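Does rain really ruin a clay track for the whole weekend, or are they just saving on staff?

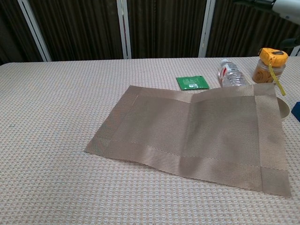 We drove 27 miles to Drerngate Raceway last Saturday for the late models and they had already called it off. The rain stopped before noon. By the time we pulled in the sun was out and the parking lot was dry enough that my shoes stayed clean. The guy at the gate said the clay was "gone" and they couldn't get it back by hot laps.

I grew up going to asphalt tracks, where they run a truck around with a blower for a couple of hours and you go racing. So I have a hard time believing that a track with a water truck, two graders and a packer can't do anything with a whole afternoon. The pessimist in me says advance tickets were slow and the rain was a handy excuse. They gave us rain checks, no refunds, and the rain check is only good for a regular points night, which costs less than the show we paid for.

Is there a real reason, or am I being had? And has anyone ever gotten money back out of them?

-- posted by turn3_dale

Chiharu Ikeda

I worked track prep at a 3/8 mile for 12 seasons, so I'll take the clay part.

Your parking lot is gravel over hardpan and it sheds water. A clay surface is put down to hold water. That's the whole idea of it. When it gets a soaking after it has been ripped and opened up for the night's prep, the water goes down several inches and stays there. Sun dries the top half inch and makes it look great from the grandstand. Walk out on it and you go in over your ankle.

You can run it in with trucks, and you've probably seen that done after a shower. It works when the track was sealed (packed smooth) before the rain came. If it was open, wheel packing pushes mud around and leaves you with ruts. Then a late model hooks a rut at the cushion and goes over. I've seen a crew try it anyway with the owner standing over them, and they tore up the whole bottom lane and lost the next weekend too.

What I would question is why it was open with rain in the forecast. We checked the radar Friday night and if it looked bad at all we sealed it and took our chances on a slick, dusty track. Plenty of places don't bother. So I can't tell you that you weren't had, but if somebody messed up, it was likely on Friday.

As for slow ticket sales, I'd be careful with that one. A place that cancels has still paid for most of the food, the insurance for the date, and sometimes tow money for the cars that already showed up. I have seen owners race in front of a half empty grandstand many times. I did once see one cancel early on a bad forecast with a weak car count, and he got yelled at for a year, so I won't say it never happens.

Rudy_in_the_pits

its clay, it rained. been going there since the old owners and they ALWAYS try to get it in. if you dont like it go watch asphalt

mudflap_421

Can't speak to the dirt but I can speak to the money. Read the back of the ticket, or the small print in the email if you bought through Ridodier. Ours said the rain check is good for "any regular event" for the rest of the season, and special shows cost extra at the gate. I argued it at the window when the Sukance 50 rained out and got nowhere. Then I wrote to the office and asked, politely, for the difference in price. They sent 2 pit pass upgrades and no cash. Take that for what it's worth, I thought it was a cheap way to get me off the phone.

If they had completed a set of heats before the rain you wouldn't even get the rain check, so in that sense you came out ahead.

One more thing. The service fee is separate from the ticket, and they will tell you it isn't theirs to give back. The ticket company will tell you to ask the track. I gave up at that point -- it was a few dollars. Buy at the gate next time. The line is never as long as they make it sound, and you can look at the sky first.

Related in Local Racing

Best seats at Drerngate if you don't want to eat dirt
Is the Chuensuk Speedway practice day open to the public?
Rain check from January indoor show, still good?
What does "heavy track" mean on the announcer's report
Bringing your own cooler: which tracks allow it
Kids in the pits, minimum age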